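Module report: do painted finishes sell small furniture? 
Interiors and Retail, second year
Mar 18, 2021

What we set out to do

Our group looked at decorated storage furniture, meaning sideboards, hall chests and bedside cabinets with a painted or patterned front. Plain ones cost less to make. So why do shops keep putting the loud ones in the window? We wanted to know if people buy them or just like looking at them.

Pieces came from two ranges, Kettani (hand painted, lots of metallic edging) and Jullis (plain oak look, one or two colours). Both stocked at the showroom in Bruddale. Trindunville branch was meant to be included too but it was shut for refitting all January, so dropped. Shame, as that one has the bigger hall furniture section.

Method

Short questionnaire, paper and online. 137 replies. Five had to be thrown out as they were half filled in, the figures below are from the 132 left. We also kept a tally at the showroom of which pieces people stopped at. Tally sheet was redone after the first visit because "stopped" and "touched" were in the same column.

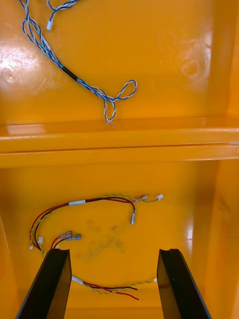
Fig. 1. Blue-and-white wiring with a white connector, on an orange surface.

Questionnaire asked for:
- room the piece would go in
- most they would pay
- finish preferred (painted, metallic, wood, plain colour)
- whether the rest of the room was already patterned

Last question was added late, online version only. Should of been there from the start.

Results

Hallway was the top answer for a decorated piece, bedroom second. Hardly anyone wanted one in a kitchen. People said a hall is small and you pass through it, so a strong pattern doesn't get tiring. Living room split opinion, mostly down to what sofa they already had.

Price was the big one. The Kettani chest is 667 pounds and most people guessed lower. Only 24 said they would pay the full price. The plain Jullis chest did better here, 32 said yes to its ticket price, which isn't the gap we expected given how much cheaper it is.

Gold edging: liked on legs and handles, less so round the whole top. Several comments about it looking worn quickly. We couldn't test that, no time and no sample panel.

Showroom tally went the other way to the questionnaire. Painted fronts got far more stops. Plain ones got drawers opened. Our reading is that pattern brings people over and then they check the practical stuff on the piece next to it. Would need sales data to back that up, and we didnt get any.
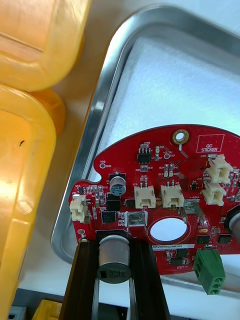 Why did the painted chest get more stops but fewer people willing to pay for it?
Most replies put it down to price and to worry about matching it with what they already own.

Problems

Too many replies from students in rented rooms, who aren't buying hall chests. Photos in the paper questionnaire printed dark, so the metallic finish looked brown. Online replies were kinder about the gold, probably for that reason.

If we did it again

Same questions on both versions. Colour samples to hold. Ask about size before finish, as a few people liked a piece then said it wouldn't fit past the front door anyway. Also go back to Trindunville now the refit is done and run the new tally sheet there.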